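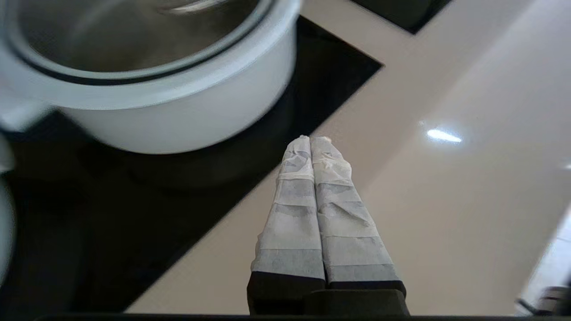 The white pot and a very overdue soup

2018-07-12
Posted by the author of Flolton Kitchen Notes

It's properly cold here this week, the sort of cold where I wear a dressing gown over my clothes and pretend it's a cardigan, so the big white pot has come out of the bottom cupboard and moved onto the cooktop for the season. I love this pot. It's white and shiny on the outside and plain grey metal on the inside, and it makes my beige benchtop look a bit more deliberate than it is (the beige came with the house, and so did the black glass cooktop, which I've grown fond of even though it shows every fingerprint).

I bought the pot in February, in the middle of a heatwave, when no sane person is thinking about soup. Xia, the little homewares place near the station, had a clearance table out the front and I only went in for tea towels! It sat in its box for months after that. I kept meaning to christen it and kept having salad.

Anyway — soup. This is the pumpkin one I make on repeat until everybody begs for mercy.

Start with a good slosh of olive oil and a brown onion, chopped however you like because it's all getting blended. Low heat, lid off, until it's soft and sweet and the whole house smells like you know what you're doing. Add 3 cloves of garlic and a spoonful of cumin, then a butternut pumpkin, peeled and chopped (I hate this bit, I do it with the radio on and a lot of muttering). Stock to cover, plus 200 g of red lentils if you want it to count as dinner. Lid on, 30 minutes, give it a stir when you walk past so the lentils don't catch.

They will catch if you forget. I speak from experience, and from an evening with bicarb and a wooden spoon.

Blend it, taste it, add more salt than you think. I put in a squeeze of lime at the end and my family are divided about that. Coconut milk is nice too, but then it's a different soup and you'd want chilli.

A quick word on glass cooktops, as a few of you asked after the jam post. Lift your pots, don't drag them! Mine has a scratch from the old frypan that I see every single time I wipe it down, and no amount of polish has shifted it. I clean it once it's cooled with a damp microfibre cloth and a tiny bit of dish soap, then go over it again with a dry one. The benchtop gets the same treatment and comes up lovely.

Next on the list is a barley and mushroom thing I scribbled on the back of an envelope and now can't read. Is that a tablespoon of miso or a teaspoon? I'll make it on the weekend and report back.

We use cookies to improve your experience on this site. By continuing to browse you agree to our cookie policy. Accept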